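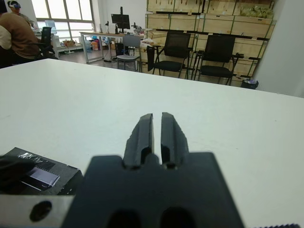 3.2 The box and the work surface

The packaging considered in this section is of the common two-part kind, in which a separate lid fits down over a shallow base. Such boxes are used for small goods of moderate value, and the person who opens one is usually expected to close it again and keep it. The earlier work at Plestano dealt with folding cartons, where the flap and the body are one piece and the order of opening is fixed by the cut of the card. A lidded box leaves far more to the person handling it. The lid may be lifted straight up, tilted from one end, or held while the base drops away under its own weight, and each of these leaves the parts lying differently on the table.

The box chosen was black and rectangular, with light printing on the top face and a pale lavender panel set below it. Solanki preferred a dark box on a white table for a practical reason: the outline remains easy to follow when the lid has been turned at an angle to the table edge. The drawback is that a glossy top throws back the ceiling lights, and the lettering is often lost at one end. Readings of the printed face were therefore not used to decide which way round the lid was lying. The position of the panel was used in their place, together with the dark side walls where these could be seen.

The table was plain and white, and was wiped before each session but not between trials. Faint smudges were left as they were. No mat or marked outline was laid down to show where the parts should go, as the Lirnier trials had suggested that people will put a lid down neatly inside any line drawn for them, and we wished to see where it would come to rest without such a guide.

3.3 Where the lid is set down

A trial was taken to begin with the box closed and to end when lid and base lay apart on the table and neither was being touched. Figure 2 shows the two parts on the table, with the lid lying at a slant.
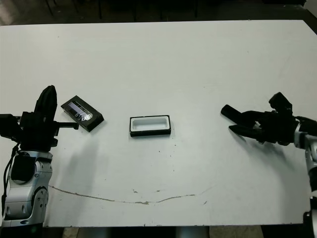 The angle of the lid was recorded against the near edge of the table, and the gap between lid and base was taken at the closest corners. Two measures proved enough for the comparison in Section 4. A third, the height from which the lid was released, was tried at Nernetti and given up, as the values depended too much on who was reading them.

Lids set down squarely were easier to pick up again by the short sides. Those lying across the table were more often turned before being lifted, and this added a step to the closing task – a small one, but it recurs each time the box is used. Chaudhary packers, who handle boxes of this type daily, were asked to comment on the records and took the same view. They added that a lid resting on its open side protects the printed face, whereas an upturned lid tends to collect loose slips and wrapping.

Trials in which the lid left the table were set aside and are listed in the appendix.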